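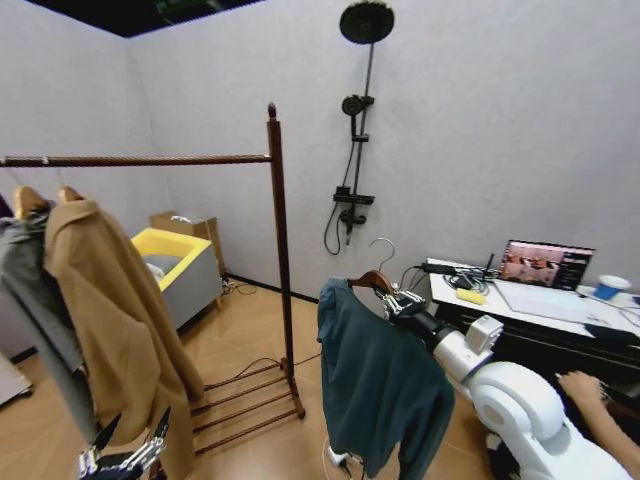 3.2 Garment Handling Task

Figure 2. The garment task at the student station. The right gripper holds a hanger carrying a dark teal long-sleeved shirt; a gray jacket and a long camel-colored coat hang at the left end of the rail.

The second task in the course required each student team to have the robot place a shirt on a wooden garment rack. The task was chosen by the course staff for its difficulty at the moment of release. A hanger hook must pass over the rail, turn to face the correct side, and settle before the fingers open. Cloth hanging below the hook swings while the arm travels, and the hook tends to rotate with it.

Teams worked in pairs during the Wednesday laboratory period. One student operated the arms and the other followed the video feed on a laptop and called out corrections. The roles were exchanged after 15 attempts. Each attempt began with the hanger already in the right gripper (Figure 2) and ended when the hanger was released or when the operator asked for a stop. An attempt was recorded as a success only if the hanger stayed on the rail after the arm had withdrawn.

Garments already on the rail were left in place between attempts. An early version of the protocol used an empty rail, and the resulting policies performed poorly once other clothing was present. Tekleab and Dinsa, who prepared the revised protocol in May, therefore specified that at least two garments remain on the rail at all times. Contact with a hanging garment was noted in the record but did not count as a failure.

The class submitted 335 recorded attempts for this task. After review by Belkadi, 200 were retained for training. The most common ground for removal was a missing segment in the arm position log, a fault later traced to the Voltell recording software and corrected before the third task. Attempts in which the hook slipped and was recovered were kept, as the teams considered recovery to be part of the skill.

Training followed the procedure given in Section 3.1, with 4,000 update steps and no change to the network. Students were permitted to adjust the image crop and the length of the predicted motion. The team led by McKinnon shortened the predicted motion and reported smoother approaches to the rail, although the hook was more often released too early. The remaining teams kept the default setting. Results for all teams are compared in Section 4.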